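Storing and Checking Loose AA Batteries

Household guides > Small electrical items
Last updated 11/06/2025
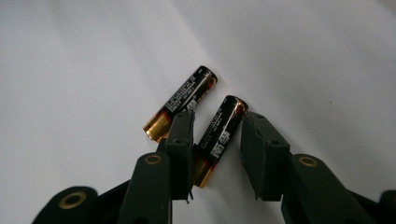 Two AA batteries of the same design, black with a gold-copper band at one end.

This page covers sorting, testing and storing loose AA cells. It applies to single-use alkaline and rechargeable NiMH types. Lithium cells in AA size hold a nearly flat voltage until they are almost spent, so the readings given under Testing do not apply to them.

What you need

A multimeter with a DC voltage range
A dry cloth
A lidded plastic battery case with separate slots (the Psarras 22-slot case is used here)
Masking tape and a fine marker
A pale cloth or sheet to work on

Step 1. Lay out the cells

Spread the cloth on a flat surface and place the cells on it with space between them. Keep coins, keys and paper clips off the cloth. A metal object lying across both terminals can short a cell and heat it quickly.

Step 2. Inspect

Turn each cell over and check both ends and the full length of the wrapper. Set aside any cell with white or bluish crust, a swollen body, a split wrapper or rust at the terminals. Wear gloves to handle a leaking cell and do not test it. Wipe dust from the others with the dry cloth.

Step 3. Sort by type

Read the label. Rechargeable cells are marked as such and normally carry a capacity in mAh. Separate the two types first, then group by brand and by the date code, if one is printed. Small print is easier to read with a lamp held low to one side.

Step 4. Test

Set the meter to DC volts, 20 V range or auto. Red probe to the raised terminal, black probe to the flat end. For alkaline cells at rest:

1.5 V or above: good
1.3 to 1.5 V: part used, suitable for clocks and remote controls
Below 1.3 V: recycle

A resting reading says little about a NiMH cell. Charge it fully, leave it for an hour, and replace it if it fails early in normal use.

Step 5. Label and store

Write the month of testing on a short strip of tape and stick it to the body, clear of both terminals. Place the cells in the case and close the lid. Store at room temperature in a dry cupboard, out of reach of children. A fridge is unsuitable, as condensation can form on the cells.

Using stored cells

Fit cells in matched sets: same brand, same type, similar reading. A weak cell in series with fresh ones may be driven into reverse and leak. Remove cells from anything that will stand unused for several months.

Disposal

Take spent cells to a battery collection point. In Skerbridge there is one inside the Dredthorpe Road recycling centre, to the left of the paint store. Leaking cells go in a separate sealed bag.

Related pages: Cleaning battery contacts | Choosing a NiMH charger | Button cells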